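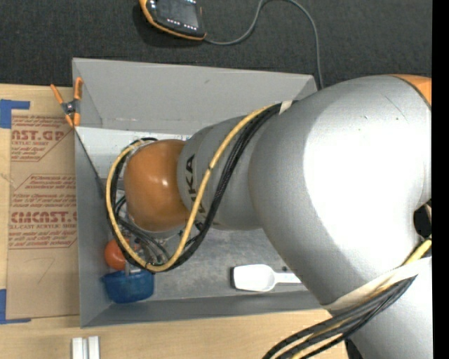

According to the night shift, the yellow cable has been pulling again whenever the wrist turns past the halfway mark, and would whoever is in on Friday please look at the dress pack before starting the bin program.

Friday, February 12, 2021. Picking cell, KUKA arm.

Read the note, ran the wrist through its range in manual at slow speed. It does pull. The loop around the orange housing is fine at rest but runs short at the far end of the last axis, and the strain goes straight into the tie at the bottom of the loop. Cut that tie and gave the loop more slack. New tie in the same spot, done up by hand, no gun. Last time the gun crushed the jacket and we had to order a new cable from Drellaritz.

Left the cream tape at the top of the arm alone. It has held since December. The wide strap lower down is a different matter. It creeps. Marked both its edges on the arm with a pencil so we can see if it moves. If it has moved after 500 cycles I want to try the Ackermann strap with the rubber back.

Ran 300 cycles with no load after that, pendant on the floor side of the table where I could reach it. No pulling, no faults. Then 10 picks with the scoop, because the long handle makes the wrist turn the most. Dropped it on 2 of them. Both drops were the grip force setting in the Gitness job file, which somebody had put back to the default. Fixed and saved under a new name. Please don't save over it.

Bin position: still held by the clamp with the orange handles, and the acrylic sheet butts up to the side. Paper stays on the sheet. The blue tape corners are the reference for the sheet, so if one lifts, redo it in place before you shift anything.

Still open:
Air hose to the gripper rubs on the black braid. Wants a sleeve.
Trirnetti quote for a proper cable guide, not answered yet.
Spare ties are down to one bag.

Next check of the pencil marks Monday, before the first run.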